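# Bench Cell Questions, Mostly Asked Twice

Kept by Oleksandra Levchenko for anyone rostered on the small arm cell at Cindstead. If your question isn't here, ask me and it will be, possibly with your name removed.

## Starting up

**What's the order for switching things on?**

Controller first, then the gripper supply, then the wrist camera. If you do the camera first it will come up happily, find no arm to belong to, and sulk until you restart the lot. Give the controller 40 seconds before you touch the pendant. It looks ready at 20. It is lying.

**Do I have to home the gripper every morning?**

Yes. Also after any e-stop, any finger change and any time somebody has "just nudged it". Homing opens the fingers fully, closes them to the software limit, and stops. They should finish nearly closed with a narrow gap between them. If the tips touch, the offset is wrong and you should go to the section on fingers before you do anything else.

**The arm is beeping. Which beep is it?**

One long beep is the brakes releasing. Two short ones mean the speed limiter is on, which it should be whenever the guard is open. A continuous tone is the air compressor next door and has nothing to do with us, though we do get the calls.

## The tabletop

**Why are you so particular about the top?**

The part finder works by contrast. It learns what bare grey looks like and treats anything else as a candidate for picking up. A crumb is a very small part as far as it's concerned, and it will go after one with real commitment. In September we lost most of a shift to a bit of swarf that scored higher than the brackets.

**How do I clean it?**

Dry brush, working from the back edge towards you, then a lint-free cloth barely dampened with water. Let it dry fully. No glass cleaner, no citrus stuff and nothing from the kitchenette. Solvents leave a shine in patches, and the camera sees a shiny patch as a hole in the world.

**How clean is clean enough?**

Jog to the inspection pose with the fingers homed and look at the wrist view at full size, not the thumbnail. The thumbnail will forgive anything.

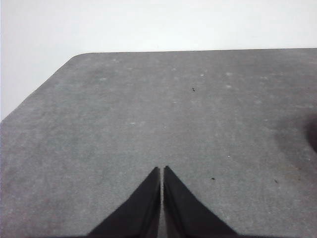 Dark specks matter more than pale ones. The finder's threshold sits on the dark side because the brackets are dark, so a single black fleck can trip it while a faint pale mark usually won't. Brush again until the dark ones are gone. If a pale spot stays put after two wipes, write it on the surface sheet and move on with your life.

**Can I mask out a mark in software instead of cleaning it?**

You can. Bakum's vision package makes it very easy, and that is how the last top ended up with 13 masks on it and an arm that refused to see parts in most of the places we put them. Masks are for permanent damage only, and I want to know about each one.

**There's a soft dark patch at the side of the view. Is it dirt?**

Wipe the top first. If the patch moves with the wrist when you jog, it isn't on the table. Check the lens cover, then look for anything near the camera: a cable loop, a tie, your own sleeve. If it stays in one place on the table, look for whatever is leaning over that spot. Don't retrain the background until you know which it is, or you'll teach the finder that the patch is normal and it will miss it when it's gone.

## Fingers

**When do the fingers need changing?**

When the inner faces are polished, a tip is chipped, or the grip test fails twice running. The spare pairs are in the Rees cabinet, second drawer. They're stored as pairs because they were matched as pairs. Please stop introducing them to new partners.

**How do I change them?**

1. Open the gripper fully and press the e-stop.
2. Take out the two screws on each finger. They're small, black and roughly the colour of the floor, so put a tray underneath.
3. Wipe the mounting faces with a dry cloth.
4. Fit the new pair hand-tight, close them gently on the brass gauge, then tighten with the short driver.
5. Release the e-stop, home, and run the grip test 6 times.

**One tip looks higher than the other on camera. Is that bad?**

Not by itself. The camera isn't mounted dead centre and a small difference shows up on a perfectly good pair. Use the gauge. If the gauge says they're level, they're level, whatever your eye thinks.

**What if the offset is wrong?**

Menu, Tool, Finger Zero. Change it by the smallest step and home again. You're allowed up to three steps before you call me — after that it's a mechanical problem and the menu can't help you.

## When it goes wrong

**It stopped over an empty bit of table and closed on nothing.**

Debris, almost always. Save the pick log, brush the top, run again. If it goes back to the same spot, bring me the log.

**Calibration failed with "target not found".**

Is the target on the table? I ask without judgement. If it is, check that it's face up and that the overhead lights are on full. The Istaritz board is the one we use. The older board has a bent corner and lives behind the cabinet, where it should remain.

**Who do I call out of hours?**

Me, until nine at night. After that, leave the cell locked out with a note on the pendant saying what happened and what you tried. "It broke" has been submitted before and did not speed things up.

**When is the deep clean?**

Thursday, after the last run. The top comes off for it, so don't leave a job queued.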